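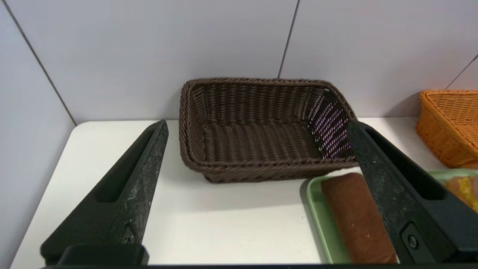 Friday, July 21, 2023

Lăcrămioara Pană has been using the Julix bench kit since March. She runs the handling side of Clangate, a small firm in Centhorpe that tests automation equipment for food shops, canteens and care kitchens before they spend money on it. Her clients ask whether a robot can clear a tray, put a cake in a basket or hand over a spoon. Her job is to set the thing up, teach it, and write down how it went.

We spoke at the bench and then again by phone a few days later, when she had more figures.

The kit comes as two arms with grippers, a camera for each wrist, one for the head position, and the software that ties them together. You supply the table. Pană asked for the standard fingers, the long black tapered ones, and has stayed with them.

"They offer a padded finger and a short one," she said. "I tried the padded one for an afternoon. It was good on soft things and poor at getting in behind anything. With the long ones you can reach down between a basket and the wall, and on a worktop that is where things end up."

The fingers do mark. Hers are scuffed, and she doesn't mind that, though she would like the supplier to sell them singly. At present you buy a pair.

Setting up took her two days. The first went on bolting down and cabling, the second on getting the three cameras to agree with each other. The printed guide covers the first day well. For the second she relied on a colleague, Lewis, who had used an earlier version of the software at another firm.

"The guide says to run the calibration and check the result. It doesn't say what a good result looks like. Lewis knew that a small drift on the left wrist was normal and a small drift on the head wasn't. I'd have spent a week on that. I've told them to add a page."

Teaching is done by hand. An operator moves a pair of control handles, the arms copy, and everything is recorded. After enough recordings of one task the software trains a model and the arms can try it alone. Julix recommends 200 recordings for a simple task. Pană thinks that is fair for picking one item up and putting it down, and low for anything with a choice in it.

"If there are two baskets and the item has to go in the right one, I wouldn't stop at 200. We went to 1,000 on the tray task and it was still getting better at the end, slowly. That's a lot of somebody's time. You need to put that in your costs."
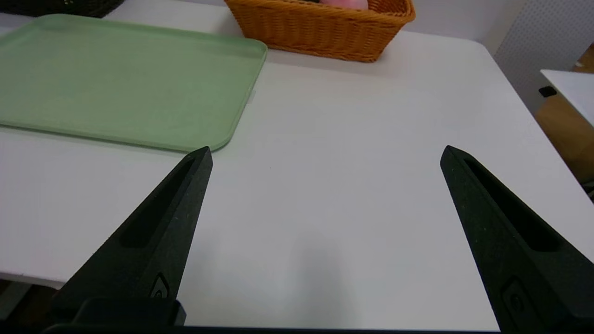

*Gripper open over the table, with the green tray to the left.*

The tray task is the one most of her clients want to see. Things are taken from the tray and put in a woven basket, or the other way round. She keeps the props ordinary. There are woven baskets in different colours, a light green plastic tray, some soft toys and a few kitchen things.

I asked whether woven baskets were a sensible choice, as they seem awkward for a camera.

"They are awkward, and people have them. If I used a plain grey box I'd get a better score and learn less. The rim is the hard bit. The finger touches the rim, the basket slides, and then the arm is reaching for a basket that has moved. You have to record that happening and record yourself putting it right. If all your recordings are tidy ones, the robot is lost the first time it knocks something."

She had a similar point about the table. It is white, the tray is pale, and under some lights the wrist cameras lose the edge of the tray. The software has an exposure setting for each camera. She now fixes it at the start of the day and leaves it alone. On automatic, the picture brightened and darkened as the fingers came in, and the model seemed to pay attention to that.

Soft toys were the easiest things to lift. They squash, so the grip can be a bit off and still hold. Cake was harder. The force setting goes down low enough for a sponge roll, she said, but the menu gives it as a bare number with no unit, and she had to find her own values by trying. She has written them on a card taped by the keyboard.

What about cutlery and utensils? She laughed a little at that one.

"Flat things on a flat tray. It's the same problem for everybody's gripper. A handle lying down gives you very little to get hold of. What works for us is to come in at an angle, one finger on each side of the handle, quite near the end, and lift slowly. Our figures for utensils are the worst of the lot. I put them in the report anyway – the client is going to have utensils." 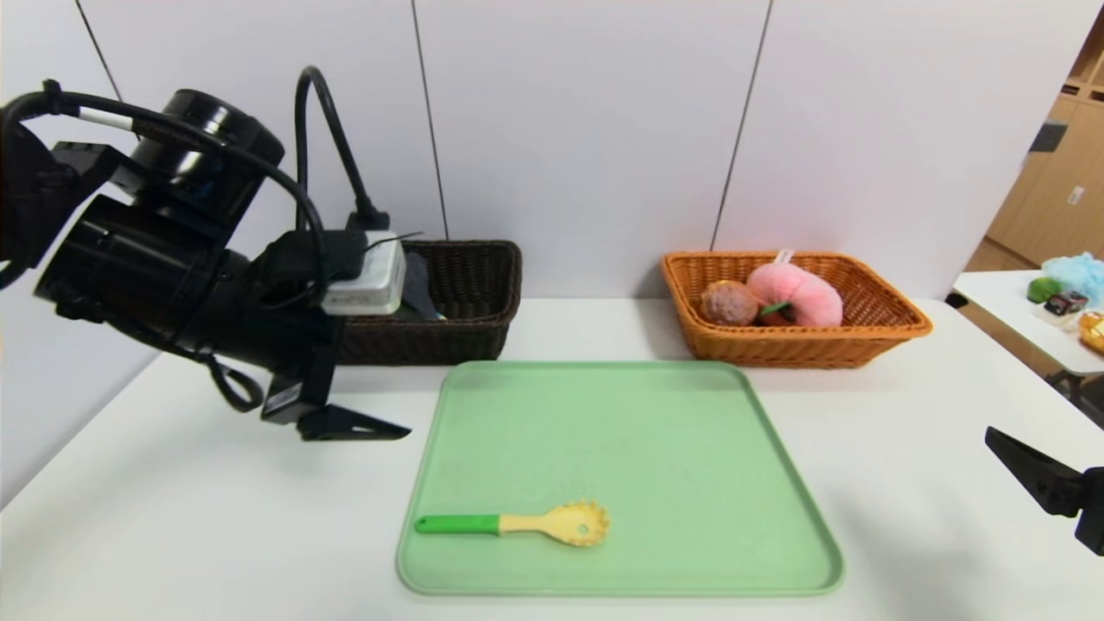 ## Support and price

The kit costs £1,940 a month on the plan Clangate has, with the software, updates and replacement of failed parts included. Worn parts are charged. There is no outright purchase for firms of her size, which she regards as the main drawback.

"I'd rather own it. I understand why they do it this way, the software changes every few weeks and they don't want to look after old versions. But we're a small office and a monthly bill has to be earned every month. In a quiet one it hurts."

Support is by email and a weekday phone line. She has raised 31 tickets since she started. Most were answered the same day. The slowest concerned a wrist camera that kept dropping out in the middle of a recording. It took three exchanges before a new cable was sent, and the new cable cured it. She would have liked a spare in the box.

She rates the recording software highly. Each attempt can be played back from all three cameras side by side, and bad ones can be marked and left out of training without deleting them. She goes through the marked ones at the end of the week. On a busy day there can be a lot to get through, and the playback screen doesn't yet let you sort by length, so a stalled attempt sits in the list looking like any other.

There are two things she would warn a new buyer about. One is floor space. The arms sit on the table but the person at the handles needs room to stand back, and the drawing in the brochure doesn't show that person at all. The other is noise from the controller fan, which is steady and bothers some people more than others. Lewis wears ear defenders. She doesn't.

Would she take the kit again?

"For what we do, yes. For a canteen that wants a robot to start work on Monday, no, and I tell them so. You're buying a way of teaching it. Then you have to do the teaching."

Clangate has renewed its plan. Pană's next job on the bench is a return to the utensils, with a new set of recordings and the short fingers on one arm, if they arrive in time.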